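Ticket 239 – white slogan box, identification and packing
Queue: Dremley stockroom support
Opened by: Intan Kwok
Product: Genda desk sets
Status: open

Original message

Hello all! I'm sorting the things on the pale table by the window and I'm stuck on the white cardboard box. I love it, by the way. It has a cheerful line on the front and a row of little cartoon figures along the bottom, and I'd happily have one on my own desk. The trouble is that our stock list won't give me a match for it. I typed "white box cartoon" into the Toklow lookup and got 60 results, which was a fun few minutes but no use at all.

What I've tried so far:

Searched by colour and by "cartoon" – 60 results, as above.
Searched by the slogan in English, my own rough translation – nothing.
Looked in the September delivery sheet from Vass – there's a line for "gift carton, small" with no picture beside it.
Restarted Toklow and searched again – same 60.

Reply from support

Hi Intan, lovely box! Could you send us the wording exactly as printed, and let us know what's on the table with it? The lookup does a plain text match, so a translation won't find anything unless somebody typed in the very same English words. Front face showing if you can, please.

Update from Intan

Will do! The slogan is Chinese, and it says more or less "Keep going! You are stronger than you imagine!" The last word, 力量, is picked out in its own colour. The big blue thing behind the box with the Ultraman face on it is a separate item, so please don't merge the two.

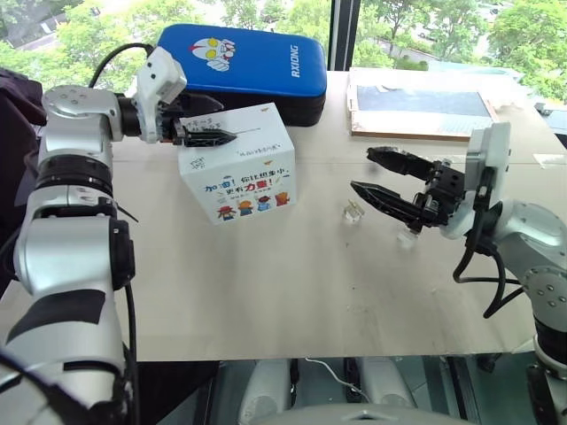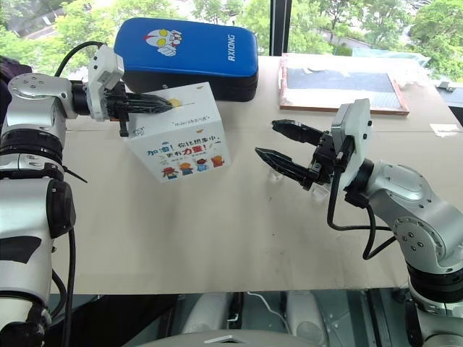

Attachments 1 and 2: white box with the slogan on the front, blue Ultraman item behind.

Reply from support

Perfect, that's just what we needed. Try pasting only 力量 into the search field and untick "English names only". That box is ticked by default and it hides more than 2,000 entries, so it catches nearly everyone.

Update from Intan, 11/22/20

Brilliant – 60 results down to 8! One of them is the small gift carton from Vass, and its description mentions a slogan and four cartoon figures, so I'm fairly sure we've got it. I've put a note on the entry with the full wording so the next person can find it.

Two things still open:

The Vass entry has no measurements. I'll get the tape out and add them before I choose a packing carton.
The blue item needs its own entry. I'd like "Ultraman" in the name, if that field takes it?

Reply from support

Yes, the name field takes anything up to the end of the line. Leave the ticket open until the measurements are in.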